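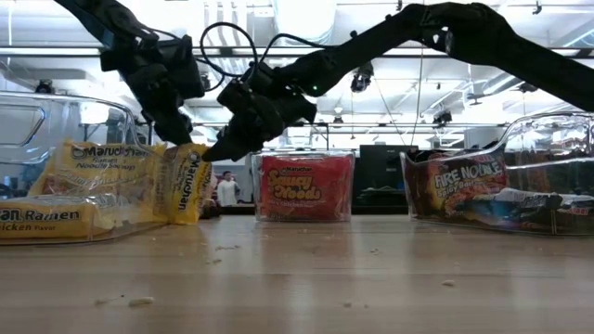
# Carley Pantry - where we've got to

16/01/2021

Hello again, and thank you for being patient with me over the holidays! I promised you a proper update on the grant and it's a long one, so get a coffee.

The big news is that we're open a second evening. The extra hours started right after the new year and people came from the first night, mostly folks on late shifts who could never make it over by four. I had worried we'd be sitting there by ourselves. We gave out 1,373 bags between the start of the grant and the end of December, and I expect the March number to look a lot better with both evenings counted.

## Food and suppliers

Hasis is still our main wholesaler and they've held their prices, bless them. Urquijo has been bumpier - 2 deliveries came short in December and one never came at all (they've credited us, and I have the paperwork if you'd like it). I've moved the rice and canned beans over to Hasis for now and kept Urquijo for snacks and dry noodles, where a late truck doesn't hurt us so much.

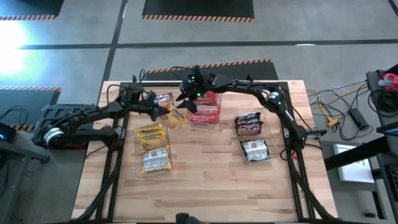 *Packaged snacks on the butcher-block table.*

We also asked families what they'd like more of. Cooking oil won by a mile, then spices, then diapers. I hadn't budgeted for diapers, so there's a question about that further down.

## Money

We're under on food and over on gas. The van is doing the Nilov Road route twice a week now, and it's a long way out for 16 households, but several of them have no car and I'm not willing to drop it. The heating bill is also higher than I guessed. I'd like to move a little from the food line to cover both, if you're okay with that.

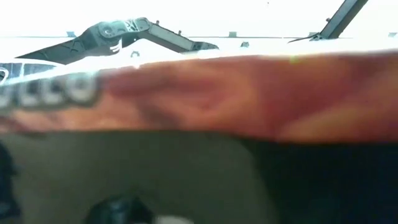 The shelving money is the one piece we haven't touched. The first quote was silly, so I'm waiting on another, and I'd rather be slow than pay that much for some metal shelves. It should be spent before the March report.

## What I need from you

- A yes or no on moving money to gas and heat
- Whether diapers can come out of the food line
- The new report form, if there is one (the old link is dead)

The full spreadsheet is coming separately once I've fixed the November tab - I typed a couple of receipts in twice and it's throwing the totals off.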